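Feltow Two-Seat Sofa: Assessment for Shared and Waiting Areas

Last updated: 2021-03-15
Reading time: 4 minutes
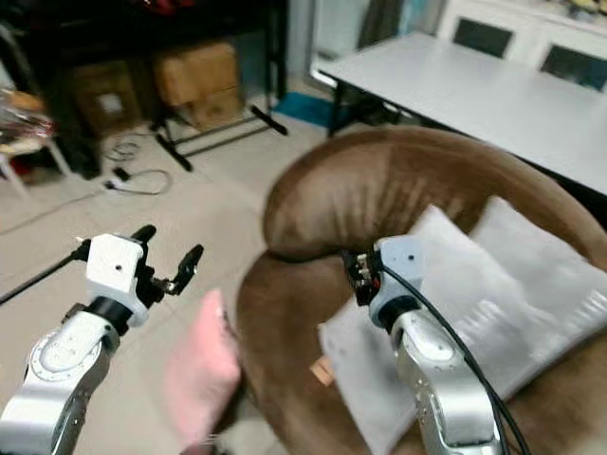
FURNITURE REVIEWS / UPHOLSTERED SEATING

The Feltow is a two-seat sofa supplied flat-packed by Darwish and offered to schools, clinics and residential services. The Clendale Furnishing Service bought two for its own reception and kept them in daily use from August. This review sets out our findings for members who are considering an order.

Assembly

The sofa arrives in two cartons. The arms slot on to the base and are held by bolts, and the back drops over a pair of steel brackets. Two members of staff completed the first sofa in 35 minutes. The printed instructions are clear, although the bolts for the arms and those for the feet are packed in the same bag and differ only slightly in length. Members should sort them before starting.

Comfort

The seat is firm. Visitors who sat for short periods had no complaints, and older visitors found it easy to rise from. The back is low and gives little support to the shoulders, and we would not recommend the Feltow for a lounge where residents spend whole evenings. For that purpose the Skestus, reviewed last year, remains the better choice despite its higher price.

Cover and cleaning

Covers are offered in a plain weave or a coated finish. We tested the plain weave. Tea and ink were removed with the cleaner recommended by the supplier, but hand cream left a faint mark on one arm which has not come out. The seat covers unzip and may be washed at low temperature. The back cover is fixed, a poor decision in a product sold for public use.

Wear

Our reception receives almost 3,000 visitors a year. The seams have held and the feet have stayed tight. The left cushion of one sofa has softened noticeably, and Darwish replaced the filling under guarantee without dispute, though delivery was slow.

Price

Each sofa cost £205, delivered. Spare seat covers are sold separately, and members should order at least one set at the outset so that seating is not out of use on washing days.

Rating: 4 out of 5

Recommended for reception areas and short-stay waiting rooms. Not recommended for residential lounges.

Reviewed by Anong Boonyarit, Furnishing Standards

Contact us | © Clendale Furnishing Service | Back to top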